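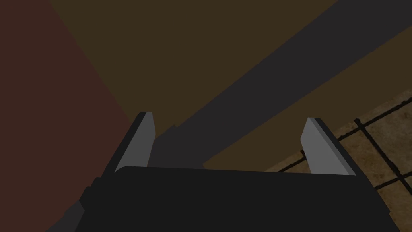 Matte black next to light gray, in a computer render.

How to print dark pictures at home and keep the detail

Posted in: Paper & Printing > Home Workshop
Print this page | E-mail to a friend

Many people write to me that their picture looks good on the screen, but on paper the dark areas become one flat black. In most cases the printer is healthy. A screen gives its own light and paper only reflects the light of the room, so the same file will look darker when it is printed.

What you need

An inkjet printer, a photo program with a "curves" or "levels" tool, and matte paper of 200 grams. I use the Dravance matte, but the Çınar paper is also good and a little warmer in color. Please avoid thin office paper for this work. It drinks the ink and the small differences disappear.

Step 1. Make the screen less bright

Set the brightness of your screen so that a white page on it looks similar to a sheet of white paper beside it. Most screens come from the shop much too bright. Do this in the evening with the lamp on, at the hour when you usually look at your prints.

Step 2. Work on a copy

Save the picture with a new name. Keep the original closed during all the work, so you will not save over it by mistake.

Step 3. Open the shadows

In the curves tool, put one point in the dark part of the line and lift it a little. Put a second point in the middle and leave it in its place. The darkest black should stay black, and only the tones just above it should move. If the black becomes gray and dusty, you lifted too much.

Step 4. Print a test strip

Cut a narrow piece from the picture, where dark and light areas meet. Make up to five versions of it, each one with the shadows a bit more open, and print them together on one sheet. Write the setting under each strip with a pencil. In the printer window, choose "matte paper" as the type. With "plain paper" the result will be different and your test has no value.

Step 5. Wait, then choose

Let the sheet lie flat for two hours. Fresh ink looks darker on some papers. After this, look at the strips near a window and again under the lamp, and choose the one which is acceptable in both places.

Step 6. Print the full picture

Use the same paper, the same type setting and the same quality as for the test. When you open a new pack of paper, print the strip again.

119 shares | 5 comments
Tags: inkjet, matte paper, shadows, test strip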